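Posted 17/09/2018

Third week with the hand grippers

I wrote last time that the jaws were opening fine but closing crooked. Since then I have changed quite many things, so I write them down before I forget.

The first thing was the rails. I had printed the long carriers in two pieces and glued them, and the glue line made a small step. Each time the jaw passed the step, it jumped. I ordered one longer piece from Kindon, the cutting took them 7 days, and now the jaw slides without the jump. I should have done so from the beginning, but I wanted to save the money for the encoder.

The second thing was the pads. I tried three kinds of foam. The soft one is pleasant to touch but it tears after one evening. The hard one lets everything slip, especially plastic. The one I use now I bought as a sheet in Zamani, the shop near the station, and I cut it with a ruler and a knife. Be careful with the corners, they want to peel. I put a drop of contact glue under each corner and wait until the next day.

Then the numbers. The encoder gives me 3205 when the jaws are closed with nothing between them, and 3904 when they are fully open. I was expecting a wider range, so maybe my magnet sits too far. I wrote the two values directly in the code, which is ugly, and when I change the pads I must measure again. My friends at the Nerketari workshop say I should make a calibration routine at every start. They are right and I will do it, perhaps in December when I have more free days.

The thin objects are still the difficult part. A cup or a bottle is easy, because the jaws meet something solid and stop. With cloth there is almost nothing to stop them, and the reading looks nearly the same as for empty jaws. I take now the average of 300 readings and compare, and it is better, but too slow for my taste. So most of my practice is with cloths and a box, at home, on the bed.
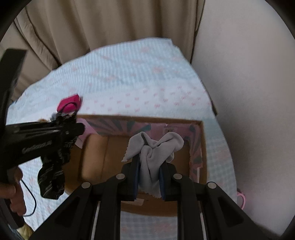
Inov wrote to me that the averaging is the wrong place to look, and that I should measure the motor current, which rises when the jaws press on something even if the position hardly changes. I have a small current sensor in a drawer from an old project, but I am not sure that it is fast enough. Has somebody tried this with a cheap servo?

What remains for this month: shorter screws for the jaws, a better place for the cable, and cleaning the code before I put it online. I will also write the list of parts with the prices, several people asked for it.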